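Week 4 handout: what clothes cost, then and now

I said I'd write up what we rushed through last time, so these are my notes, tidied a little. The big idea was that cloth used to be the expensive part. A shirt took weeks of spinning before anyone picked up a needle!
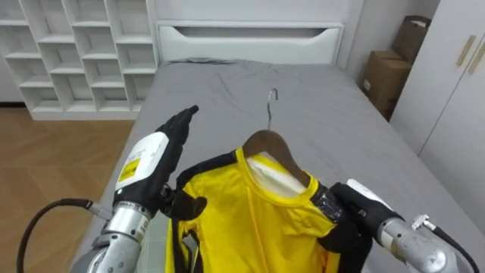

Sarahí Ledesma wondered whether people minded wearing secondhand, given that nearly everybody did. I think they minded less than we do – wills are full of old coats.

Then the mills come in and thread gets cheap. Our reading, the Hollton wage book, lists almost 200 hands in one mill, mostly spinners. Look at the March pages first. 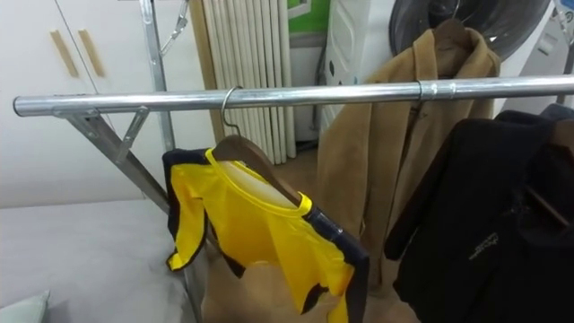
Fig. 2. Rail and wooden hanger.

Cheap thread meant more clothes, and more clothes meant somewhere to put them (pegs and chests had done fine before). 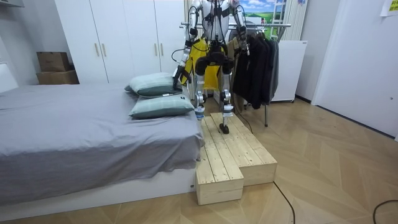

Handout series, no. 19, p. 4

For next time, read the Gerent chapter and bring one question about mending. Guangming Tan has the spare copies.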